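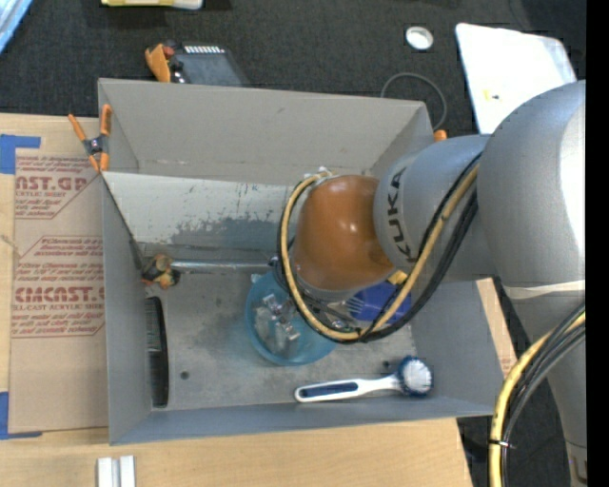

Gray metal bin with a worn coating on the slanted panel inside.

How to Clean and Recoat a Scuffed Metal Parts Bin

by Szabolcs Kiss

Metal bins take a lot of wear on the surfaces where things slide. The outside can look fine for years while the slanted panel inside gets scratched and loses its coating in patches. You can keep using a bin in that state, but dirt holds on to the rough edges of the old paint, and flakes end up mixed in with small parts. I recoat mine at the Marside shop in February, when things are slow. The work itself fills an afternoon and the drying takes longer.

These steps are for a painted steel bin with a fixed slanted panel. If yours is galvanized, you need a primer made for galvanized metal, and the rest is the same. Don't use this method on anything that holds food.

What you need

Bucket and warm water
Dish soap or a mild degreaser
Stiff nylon brush and a smaller one for corners
Plastic scraper
200 grit sandpaper and a sanding block
Mineral spirits
Clean rags that don't shed
Masking tape
Metal primer
Enamel paint for metal, in a light color for the panel
Small foam roller and a 2 inch brush
Gloves, safety glasses and a dust mask

A warning before you sand: paint on an old bin can contain lead. If you don't know how old it is, test it first. If the test is positive, don't sand it or scrape it. Get advice from someone qualified to handle lead paint, or replace the bin.

1. Clear it out

Take out bowls, trays and everything else, including what has slipped under the panel. A translucent bowl is handy for small shiny pieces because you can see from the side whether there is anything left in it. Keep the pieces in the bowl, put a lid or a plate over it and move it well away from the sanding.

Sweep or vacuum the floor of the bin. Look along the foot of the slanted panel, where screws and washers like to wedge themselves. Use the plastic scraper for those. A screwdriver will lift the coating.

2. Look at the holes and creases

Many bins have small round holes in the floor. Some are drain holes and some are for bolts. Check from underneath before you decide what to do with one. A drain hole should stay open. A bolt hole that isn't in use can be closed with a rubber plug after the paint has cured.

Run a gloved finger along any crease in the walls. If the paint over it is tight, leave it alone. If it has cracked, treat it as a worn spot and sand it with the rest. I don't try to hammer out thin creases. Ebbe Rustad did that on a bin over at Pako and ended up with a wavy wall and a lot more bare metal to cover.

Thin top edges can be sharp. Put masking tape over them while you work, and file any burrs before you paint.

3. Wash

Mix soap into warm water and scrub from the top down: walls first, then the panel, then the floor. Gray stains on a gray floor are hard to judge, so go over the whole thing even where it looks clean. Change the water once it turns dark.

Rinse twice and wipe dry. Stand the bin on end somewhere warm and let the seams drain. Water hides where the panel meets the walls, and it will come out under your fresh primer if you rush this.

Marks that are still there can be rubbed with a rag and a little mineral spirits. If a mark doesn't move after 5 minutes of rubbing, it is probably a scuff in the paint and will need sanding.

4. Sand

Start with the edges of the worn patch. You want the step between the old coating and the bare area to disappear, so work outward until you can't feel a ridge. Then scuff the rest of the panel lightly to dull it. Scratches that don't go through the coating only need a light pass.

On the floor and walls, sand only where you plan to paint. Take rust down to clean metal. Vacuum up the dust, wipe everything with mineral spirits and wait until it has dried off.

5. Prime

Tape off the parts you aren't painting. Push a twist of tape into any hole you want to keep open. Brush primer into the corners and along the bottom of the panel, then roll the flat areas. Keep the coat thin. On a slant, thick primer runs down and makes a lip at the bottom, and parts will catch on it.

Go by the drying time on the can, and add to it if your shop is cold. Veronica Preda, who shares the space, keeps hers at 61 degrees in winter, and in there I leave primer overnight whatever the can says.

6. Paint

Put on two thin coats of enamel with the foam roller. Roll the slanted panel from top to bottom in long strokes, all in the same direction. Check the lower edge a few minutes later and brush out any drips.

A light color on the panel makes it easier to find small dark parts. For clear plastic pieces a darker floor works better. Paint them differently if you sort both.

Pull the tape while the last coat is still slightly soft, including the twists in the holes.

7. Let it cure

Dry to the touch is a different thing from hard. Leave the bin unused for a full week if you can. Metal parts dropped on soft enamel will dent it, and you will be sanding again.

Keeping it in shape

Wipe the floor with a damp rag when you change what the bin is used for. Set bowls down and lift them out again without dragging them. If the panel takes heavy parts, lay a cut piece of rubber mat over the part that wears first and hold it at the top with binder clips.

When the first bare spot shows, clean it, sand it and touch it up. A spot the size of a coin takes very little paint and the rest of the bin can stay in use until you get to it, as long as you keep it dry.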